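A Morning at the Tullance Mill

Tullance is a small town with one main street, a river and a woolen mill that has been running on the same site for three generations. The mill opens to visitors twice a year. I went in December, when the open day is combined with a sale of ends and seconds in the old dye house.

Getting there

The bus from Ureck takes 32 minutes and stops at the bottom of the hill. The walk up is steep but short. Drivers can use the field behind the mill, though it was muddy when I passed it and a few cars were having trouble getting out. Doors opened at 9:30 and there was a line by 9:15, mostly people who had come for the sale.

Entry is free. You sign a sheet, pick up a pair of foam earplugs and wait for the next tour. I was put in the second group of the day.

The carding room

Our guide was Evaristo Orozco, who started at the mill as a loom fixer and now runs the finishing side. He talked fast and didn't use notes. The tour begins on the ground floor, where the washed wool comes in by the bale and is fed through the carding machines. These pull the fibers into a thin web, which is then split into soft ropes and wound onto wide spools. The air smells of lanolin and machine oil. The floor is slick from years of both, so wear shoes with some grip.

Orozco explained that most of the wool is bought at auction and blended on site. The blend changes from year to year depending on price, and the recipes are kept in a set of ledgers in the office. He let us handle two samples, one coarse and one fine. I could tell the difference easily. I could not have told you which one was more expensive, and I guessed wrong when he asked.

Spinning and weaving

The spinning floor is up a flight of iron stairs. The frames there were bought secondhand from a mill in Arai that closed, and the Arai plate is still bolted to the end of each one. One operator looks after a whole row, walking up and down and joining broken ends by hand. She did it so quickly that I had to watch four or five times before I understood what her fingers were doing.

Weaving is the loudest part of the visit. Put the earplugs in before the door opens. The looms were making a gray and green blanket cloth for a customer called Dristach, which sells to hotels. A warp for this cloth has 2,079 threads, and each one has to be drawn through in the right order before a single inch can be woven. Drawing in a full warp takes two people most of a day. If a pattern is changed, much of that work is done again.

We were allowed to stand behind the yellow line for ten minutes or so. Talking was impossible, so Orozco pointed at things and explained them afterward in the corridor — a sensible arrangement, and I wish more factory tours did it.

Mending

The mending room is quiet and has the best light in the building. Cloth is pulled over a sloping table and checked for knots, slubs and missing threads. Faults are marked with chalk and repaired with a needle. A mender trains for 3 years before working alone on the finer cloths. Orozco said this is the hardest job to fill, and that the mill has turned down orders in the past because the mending could not keep up.

At the end of the tour there is a hands-on half hour at tables in the next room, where visitors can try simple handwork sitting down. I tried darning a hole in a square of blanket cloth. Mine puckered badly. The woman next to me had clearly done it before and finished two.
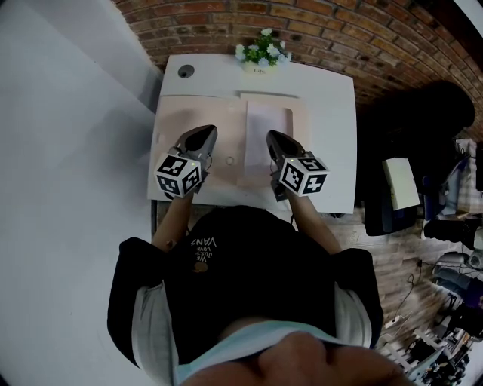
The sale and the café

The dye house was crowded by the time I got there. Blanket ends are sold by weight from wooden bins, and full blankets with small faults are folded on shelves along the back wall. The faults are tagged with a loop of red thread. I bought one with a pulled corner and two bags of ends for a friend who makes rugs. Payment was cash or card, and the card line moved faster.

The café does soup, rolls and tea. The leek soup was good and the tea was weak. Seating is limited, so go before noon if you can.

Orozco told our group that the last open day brought in 2,000 visitors. The next one is in the spring, and the mill puts the date up on the gate and in the window of the Tullance post office.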